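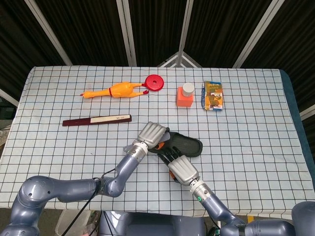
How to clear the table where everything ends up

We eat at ours, or we're supposed to. Most weeks it turns into the place where things get put down by people on their way to somewhere else, and by Sunday there's a slipper on it. I got fed up with moving the whole lot to a chair at teatime and back again afterwards, so I worked out a way of doing it properly. It takes me 21 minutes now, and that includes a break to put the kettle on.

What you'll need

A tray or a shallow box, a carrier bag for rubbish, a damp cloth, and a clean tablecloth if yours is due a wash. I use an old Lulstead biscuit tin lid as my tray, which tells you how fancy this gets.

Step 1. Take off anything that belongs on the floor

Shoes, slippers, sandals, bags. I do this first and then wash my hands. If you only find one slipper, put it by the door anyway and the other will turn up (mine was behind the washing machine for most of March last year).

Step 2. Toys next

Rubber chickens, in our case. Ours is the long yellow sort with a red comb and it lives in the dog basket for about as long as it takes the dog to notice. Give rubber toys a wipe before they go back, they pick up every crumb going.

Step 3. Long flat things

Rulers, sticks, knitting needles, that kind of thing. They slide off the tray if you put them in last, so lay them along the bottom. I keep mine upright in an empty Maillard coffee jar on the shelf. It holds 300 grams of coffee or a surprising number of rulers.

Step 4. Small boxes and blocks

Little printed boxes are the worst for hanging about, I find, as they look as if they might be important. Open each one. If there's something in it, it goes to the room it's used in. If it's empty, flatten it for the recycling. Don't stack small things on top of each other on the tray — you'll only knock them off on the stairs.

Step 5. The odd round thing

There's always a disc or a lid that fits nothing. I have an Unov tub in the kitchen drawer for these and they get 30 days. If I haven't come across what it belongs to by then, out it goes.

Step 6. The cloth

Lift it by the four corners so the crumbs stay in the middle, and shake it outside. With a checked cloth you can use the lines to get it straight again: pick one near the front edge and match it to the edge of the table. Mine goes in at 30 degrees with a capful of Sustadar, and I hang it over 2 chair backs to dry.

Then walk the tray round the house, one room at a time, and don't put it down on the table when you get back.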